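Search reviews Enter keyword Go

Reviews > Radio Control > Building Tools and Jigs

The Plirero Wing Jig is an adjustable fixture for the construction of built-up balsa wings. It is supplied as a kit with two steel rods, 12 rib supports, a set of end blocks and a printed instruction sheet. The jig was evaluated over the construction of two wing panels for a sport model of moderate size.

Assembly of the fixture took one evening. The rods were straight as delivered and the end blocks fit squarely. Each rib is drilled with the guide provided, then threaded onto the rods and held at its station by a support. The guide is the weakest part of the kit. Its bushings showed wear by the second panel, and a replacement set should be included.
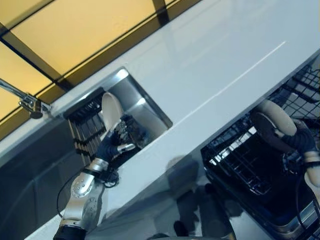

Review by Talha Memon | Workshop editor: Jörg Kasten

Once the ribs were aligned, spars and leading edges were installed without difficulty. Washout is set by raising one end block, and the marked scale agreed with our incidence meter at every position checked. Both panels came off the jig free of twist. The maximum panel length is 27 inches, and builders of larger models will need the extension rods, sold separately under the Tedent name.

The instructions are clear on setup but say little about tapered wings, where the drilling line must be drawn with care. A fuller section on this subject would be of value to newer builders.

The jig is recommended for anyone who builds more than one wing a year.

Contact the Editors | Copyright 2026 Serra Model Review | Back to top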